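**Ticket 248: key fobs in the tray won't open anything**
Status: reopened
Opened by: Ximeng Qiu
Assigned: Boyang Jiang

**Reported problem**

Front desk says the fobs in the white tray are "all dead" and wants the lot replaced through Torkier. I doubt they are all dead. Things that get dumped in one pile tend to get one diagnosis.

**What was tried before it reached me**

- New coin cells, from the 14-pack in the drawer. No record of which fobs got one.
- Pressing unlock in the lot and watching for lights. No record of which car.
- Somebody wrote "reprogrammed" in the notes. With what? We don't own the tool for that.

**My notes, July**

9:40. Asked for the list that matches fobs to cars. Got the Donetti spreadsheet, which has 19 rows and two different cars under the same tag code. I don't trust it and I'm not working from it.

10:15. Tested the cells from the drawer with the meter. 6 of them read low straight out of the pack. So "we changed the battery and it still doesn't work" tells me very little. Bought fresh ones across the street.

11:05. Put a fresh cell in one of the VW flip keys, walked it down the row, and a gray Golf opened on the second press. That fob was on the dead list.

11:30. Ruoxi Qiu says the Bentley one "never worked." Asked when it was last tried at the car. She wasn't sure it had been. Leaving it open.

**Where I am**

Torkier's quote should wait. I can't rule out a couple of bad fobs, but so far I have one bad pack of cells and a tray where most things aren't labeled. A paper tag on a ring helps only if the code on it means something, and right now RB-anything could be a car, a bay or a person's initials.

**To do**

1. Fresh cell in each, date written on tape on the back.
2. Try each one at the car, blade in the door as well as the button.
3. One tag per fob, plate number only.
4. Bin the rest of the 14-pack.

Tray as it stands on the counter:

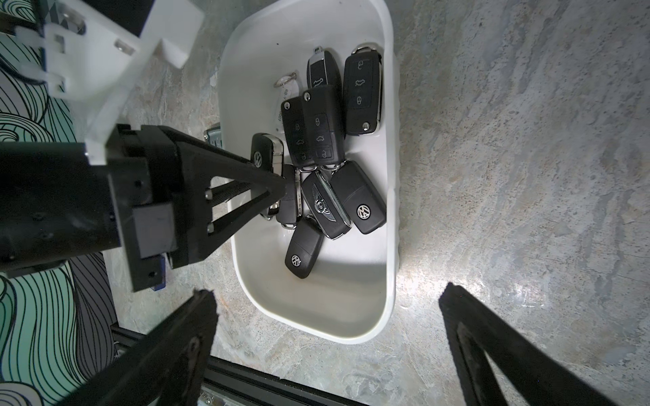
**Shih-chieh Hsiao:** Plate numbers are fine until we sell the car and the tag stays on the ring. Can we put the stock number on the other side? And please don't bin the cells before I've sent the pack back, I still have the receipt.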